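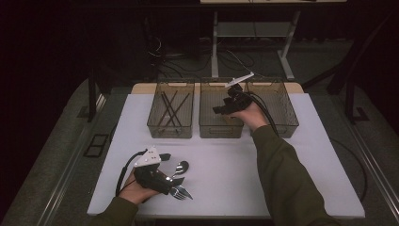 Three baskets, one cutlery problem

2023-01-01

Quick one as I've got bread in and the timer is my phone, which is also what I'm writing on. Happy new year all.

So. The cutlery. Regular readers will know about the drawer. For newcomers - we moved into the flat in May, the kitchen has precisely one drawer, and it sticks. It's been forks, takeaway menus, batteries, the good scissors and a ball of string ever since. Every meal starts with someone rattling it and swearing.

No more drawer. Mesh baskets now, in a row at the back of the white table. Chopsticks in the left one, and they're first in on purpose because they were the worst offenders, always getting wedged across the runners. Middle and right for the metal stuff. Forks and spoons.

I did dither about the order. Mi-kyung said chopsticks should go on the right as that's the hand you pick them up with. Fair point, but the left end is nearest the hob and I use the long ones for cooking more than for eating. We've agreed to try it my way for a month. She has written this down.

Things I looked at before the baskets:

The Sarnow tray. Bamboo, lovely, wants a drawer. See above.

A Sikero hanging rail with little pots. Would've meant drilling and our walls are a horror, the building went up in 1840 and you put a nail in and half a bucket of dust comes out. Also the landlord.

A jar. Just a big jar, everything upright in it. Did this for 2 weeks in the autumn. You go for a teaspoon and get stabbed by a fork. Never again.

Mesh won. Mostly for the crumbs, I'll admit. Solid trays collect that grey fluff in the corners and you only notice when people are round. With mesh you pick it up, tap it over the sink, done. The slots in the rims are good for carrying too, I can hook one with two fingers and take it to the table when we've got people eating.

One grumble. Chopsticks don't lie straight. You put them in all nice and parallel and they end up criss-crossed, every time. Afonso reckons an elastic band round each pair, which I can see lasting until about Tuesday's dinner - no, sorry, until the very next dinner. I might cut a bit of card to make a lane down the middle. Or I might just live with it. They're chopsticks.

Knives are still not sorted. I don't want the sharp ones in an open basket and I don't want the table knives on their own somewhere else, so for now they are (yes) in the drawer. Lozano do a wooden block that would fit by the kettle but it's a silly price and I'd want to see it in real life frist. If anyone has one, is it heavy enough? The last block I had tipped over whenever you took the bread knife out.

Also got rid of a lot. We had almost 100 bits of cutlery between us, for a household of 3. Where does it come from. There was a fork with Karkmont stamped on the handle that none of us has ever seen before, from a canteen maybe? Kept that one, it's nice and heavy. The rest of the odds went in a bag for the charity shop, apart from a bent spoon which is now the official plant spoon and lives with the compost.

Next up is the shelf over the cooker, with the spices, and I'm not looking foward to it. There's a tin of something up there with no label and I'm fairly sure it came with us from the last place. And the one before.

Right, timer's going. Will put the bread recipe up if it comes out ok, a few of you asked after the last one.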